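Westari gripper comparison: progress report for May
Prepared by Iolanda Queiroz for Hatem Abou Zeid

Work this period

The simulation half of the comparison is finished. We ran two grippers, the Griluler and the Drarkasero, on the same simulated arm with the same controller settings. Each did 58 pick attempts on small colored blocks. Two Drarkasero runs had to be repeated after a controller update changed the default closing speed. Rasmus has now pinned that version on all machines.

The Griluler dropped 5 blocks. The Drarkasero dropped more, mostly long pieces picked up away from their center. We don't want to read much into that until the pad friction values are checked against the real pads. Vaida has the test strips and will measure them next.

Camera placement

We moved the main view to the wrist. The fixed overhead view lost small blocks behind the arm too often -- that alone accounted for most of the failed detections in April. The wrist view has its own problem at close range, where the gripper body hides part of whatever sits between the fingers. Shadows on the table also confuse the color segmentation. Tarmo is retraining it on renders with varied lighting.
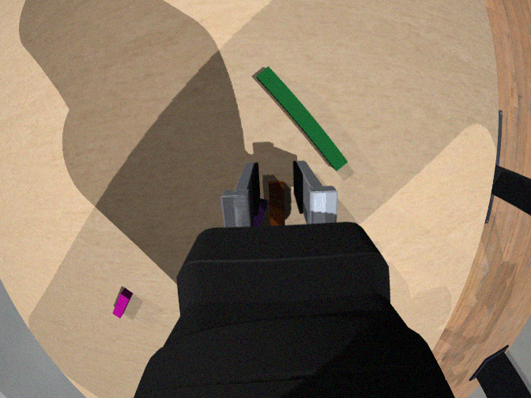 Figure 1. Simulated wrist view with the fingers open, orange-brown and purple blocks between them.

Two blocks this close together are still our hardest case. The planner tends to merge them into one target and aim for the middle.

Budget and schedule

We have spent 56 percent of the equipment line. The second set of finger pads is on order and the invoice will fall in the next period. Bench trials start once the pads are in, and we expect them to take 5 weeks. We need a decision from you on whether to extend the Drarkasero loan before then.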